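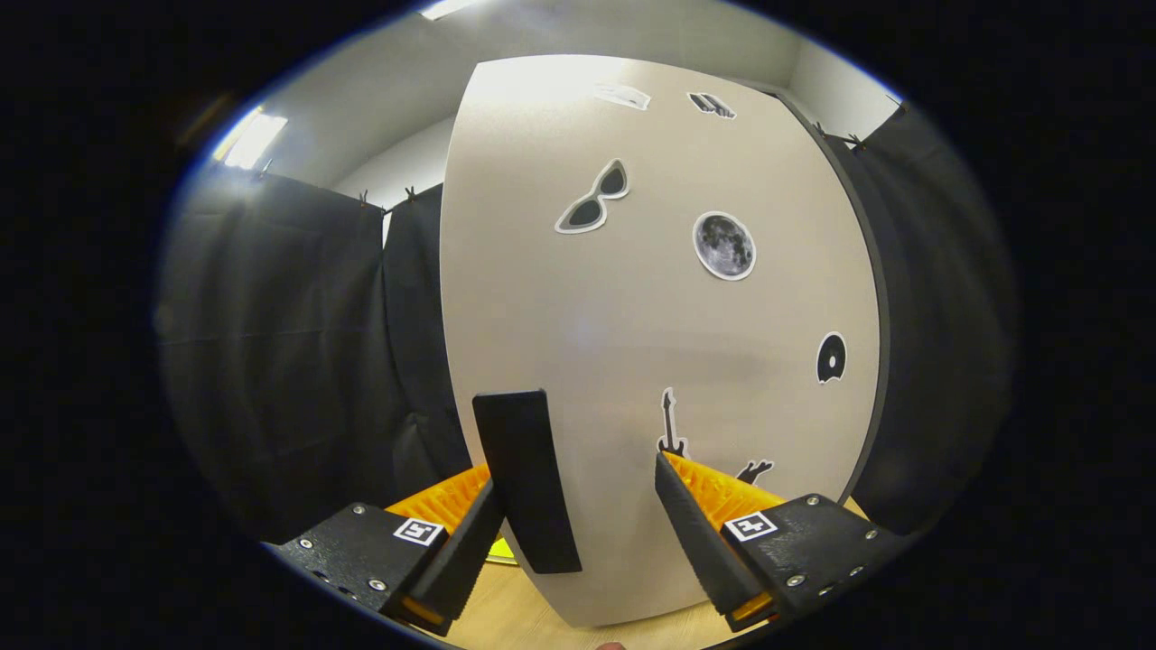
Stickers ought to go on dry and stay put, according to Cameron Tomoana, and anyone who slides them around on a wet surface "will be picking up corners by January."

Reference > Paper and Craft > Stickers > Die-cut stickers

Die-cut sticker

A die-cut sticker is an adhesive label trimmed to the outline of its design instead of to a square or circle. Most have a narrow white border, which gives the blade some room for error and keeps dark artwork visible on a dark surface. On pale surfaces such as beige panels the border is less noticeable, and black designs stand out well.

Subjects

Black-and-white sets usually draw on simple shapes that can be read at a distance. Music is a common theme, with electric guitars and vinyl records, and so are cat-eye sunglasses and the moon. The moon is harder to print than a flat silhouette — its craters and darker patches need several shades of gray.

Production

Small shops cut stickers on a desktop plotter. The Sudley workshop of Kereama began with a Prolline cutter and sheets of 19 designs, and later sold a mixed pack of 145. Its first run was 800 sheets. Larger printers use a shaped steel blade, which is costly to make but quick in use.

Placement

Stickers may be set in rows or scattered at different angles. Smooth, clean surfaces hold best. Matte finishes vary, and a test piece is often tried first. Old stickers can be warmed with a hair dryer and peeled slowly from one corner — leftover glue comes off with rubbing alcohol on most hard surfaces.

This site uses cookies to remember your settings. Accept | Manage cookies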